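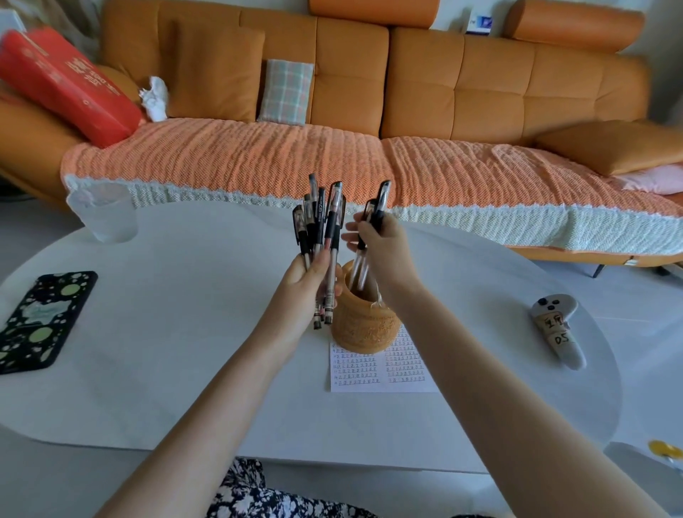 Minutes of the Brundgate Common Room Group

Meeting held December 8, 2024, in the common room. Lutfa Munshi in the chair and taking notes. Start 2:10 pm.

1. Minutes of the last meeting

Accepted with one correction. The shelf in the hall is to be moved to the laundry side, not removed.

2. Pens and stationery

The black gel pens are to be kept in the orange woven holder on the white oval table. They go in tips down, caps up, so anyone can see at a glance whether they are running low. Pens had been turning up in the kitchen drawer and down the back of the sofa, and members are asked to put them back after signing the book.

Ranasinghe asked whether we should buy blue as well. Agreed to stay with black until the current lot is used up. Dried-out pens go in the bin and do not go back in the holder.

Spending on stationery since June was $60. No further order before the new year.

3. Tally sheets

The handwritten tally sheets will carry on as they are, with numbered lines and five strokes to each 正 character. A short note on how to read them will go up beside the noticeboard for newer members. The running total carried over from the old book is 1289. The last full sheet added 161.

It was asked whether the totals could be kept on a computer. Lutfa will type them up at the end of each month but the paper sheet remains the record. Please do not use it as a coaster.

4. The oval table

Discussion of what should be left on the table between sessions. Agreed: the pen holder and the current sheet stay out. Cups go to the kitchen, including the plastic ones. Phones and other belongings go home with their owners.

Game controllers are to be put away in the cabinet when people have finished with them. Labels that are peeling should be re-taped. Ranasinghe has tape and a marker.

5. Sofa and floor

The sofa cover will be washed over the holidays. The quote from Zevlow for a new floor covering was $900, which is more than we have set aside. Deferred. Lutfa to ask whether they would price the front half of the room only.

6. Other business

The colour of the new curtains was raised again and left for next time.

The Brudach group would like to borrow the folding chairs for one evening. Agreed, provided they collect and return them themselves.

Actions
Lutfa: note on reading the tally sheets, monthly typing, Zevlow quote.
Ranasinghe: controller labels, sofa cover.

Closed 3:05 pm. Next meeting to be set by email.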